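FOR IMMEDIATE RELEASE
January 8, 2025

Pelarico opens hand-guided teaching program to outside workshops

SIKHOLM – Pelarico today opened its teaching program for dexterous robot hands to small manufacturers and repair shops. No code. An operator wears the glove, does the job, the hand copies. Or takes the arm and moves it through by hand. Both count as demonstrations, both go into the same library.

The library now holds 3,320 demonstrations, 351 of them added since November. Nearly 1,000 were recorded by people who had never worked with a robot before joining the program.

"We wanted the bench staff teaching it, the ones who know the job," said Pui-shan Lai, program lead at Pelarico. "Give them a morning with the glove and they stop looking at there own fingers and start watching the robot's."

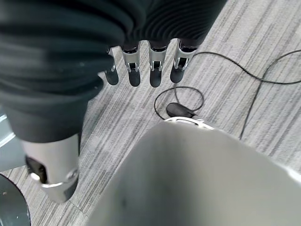

Cable handling is the first task set on offer, under the name Pokmont. Picking up, straightening, routing, plugging in. Operators teach it in ordinary rooms under ordinary light, at floor level as well as at the bench. A thin black cable on streaky grey carpet, curled in a loose loop with a small plug at the bottom of it, is typical of what a new operator gets asked to work on. The ribbed dark fabric over the hand and arm stays on for teaching and leaves most of the fingers clear.

Remote sessions run over Ursu, Pelarico's control link. Operators can be in another building or another town. Failed attempts are kept and labelled, not thrown out.

"A bad grasp followed by a good recovery is worth a lot to us," said Ingvar Hafþórsson, who heads operator training. "People apologise for those. We tell them keep going."

The first intake has room for 8 workshops. Each recieves a glove, a loan arm and hand, and on-site training at their own centre or shop. Workshops keep the rights to demonstrations of their own parts.

Applications are open now through the Pelarico website. Media enquiries to the Sikholm office – interviews and demo visits by appointment.

– 30 –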